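Module 8: Automation at the workplace
Handout 2 — Case: ring sorting at the Skotlow works

Until last November the Bisstead line at Skotlow was fed by hand. Operators took rings from a rotary tray and placed them in a blue bin, 800 per shift. The cell was modelled in simulation before any change to the rota was agreed. 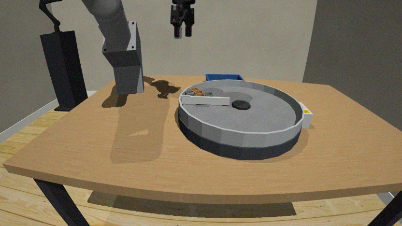 Ní Chonaill objects that the count per shift says little about the job, as operators also rejected bad parts while picking. The objection stands. Inspection is a separate task and must be listed separately in any task analysis.

What remains for staff after the change: loading the tray, clearing jams, checking samples, signing off the bin. 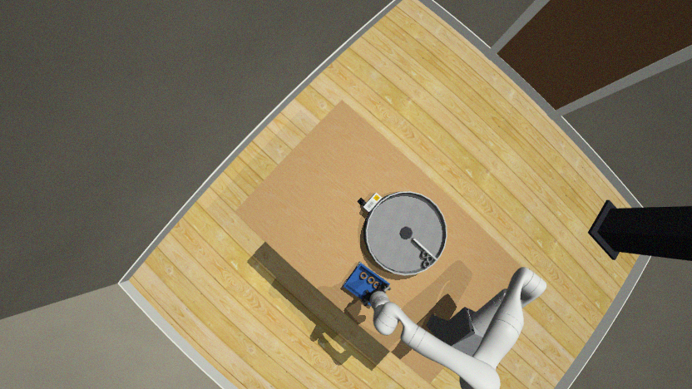

Fig. 2. Simulated cell from overhead: arm at the blue box, tray behind.

Walking and lifting fall; watching and waiting rise. In the Belturton survey, 68 per cent of operators named waiting as the main change to their day. 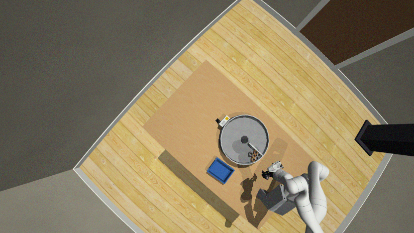 Pay grades were set by handling rate, a measure that no longer applies. Skotlow moved to a skills scale — see Handout 3. 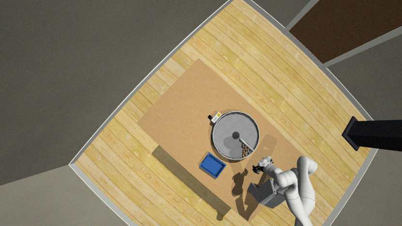 Training hours should be costed with the cell, including cover for absent staff. For the seminar, draw up a task list for one manual job and mark which tasks would stay with a person.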